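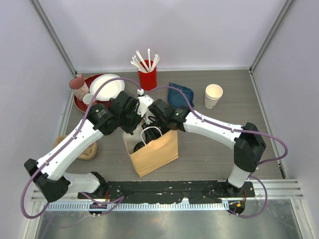
Kraft paper carry bag with twisted-paper handle, open on the tabletop. Behind it: round red tray with paper plate and cups, red holder with white paper straws.

About Dumow

Dumow supplies paper serviceware and carry-out packaging to cafes, canteens, bakeries and school kitchens. The range covers bags, plates, cups, straws, napkins and the counter equipment used to hold them. Orders are packed at the Wike Street unit and leave by carrier or on our own delivery route.

The company was started by Dae-han Cha as a one-product business selling paper straws by the carton. Bags were added in the second year, plates and cups in the third. In its present form the catalog lists 142 items. Items that sell in fewer than three size variants are kept under a single stock code, with the size given as a suffix.

Product groups

Carry bags. Kraft paper, flat base, side gussets. Handles are twisted paper, glued to a reinforcing patch on the inside face of the bag. Bags ship flat in cartons of 300. The handle patch is the part that fails first when a bag is overloaded, so the load rating printed on the carton refers to the patch and not to the base. Ratings apply to dry contents only. For chilled or iced goods, order the lined version.

Plates and cups. Round plates in four diameters, white. Cups in white and in printed patterns, single wall or double wall. Patterned cups are run in batches and shades may differ slightly between batches; customers who need a match across several sites should order the full quantity at one time.

Straws. White paper, wrapped or unwrapped. Unwrapped straws are packed in boxes of 300 and are intended for use with a counter holder. The holder should be filled loosely enough that one straw can be drawn without lifting its neighbors.

Trays and holders. Round and rectangular trays with a raised rim, in red, black and gray. Straw holders are cylindrical and come in the same colors. Trays and holders are sold singly and are the only reusable goods in the catalog.

How orders are packed

Mixed orders follow the Falent sheet, an internal packing list named after the first customer to ask for one. The sequence is the same for every order:

Heavy items go in at the base. Plates are stacked face up and banded. Cups are nested in sleeves and laid on their sides along the carton wall. Straws go in last, in their box, on top. Flat bags are used to fill the remaining height if the order includes them - otherwise crumpled kraft sheet is used.

Sample orders are packed in one of our own carry bags. A sample bag holds up to nine items and should be stood upright and opened fully before loading. Contents are placed centrally so that the handle hangs level.

The packing sheet is signed and goes in the carton. If a line is short, the missing quantity is written beside it and the balance is sent with the next dispatch at no charge.

Location and service area

The warehouse and the trade counter share one building on Wike Street. Racking is numbered from the loading door, and slow-moving lines are held at the far end. Our delivery route covers Geltham and the towns along the river as far as the county line. Customers outside this area are served by carrier, with a minimum order of one full carton per product group.

At present 201 accounts are active. Most reorder monthly. Schools order in bulk in September, and lead times for plates and small cups are longer during that month.

The trade counter is open on weekdays and on Saturday until noon. Account holders can collect part cartons of straws, plates and cups there. Carry bags are sold by the full carton only.

Questions on load ratings, lined bags or batch matching should be sent with the stock code and the number printed on the carton end.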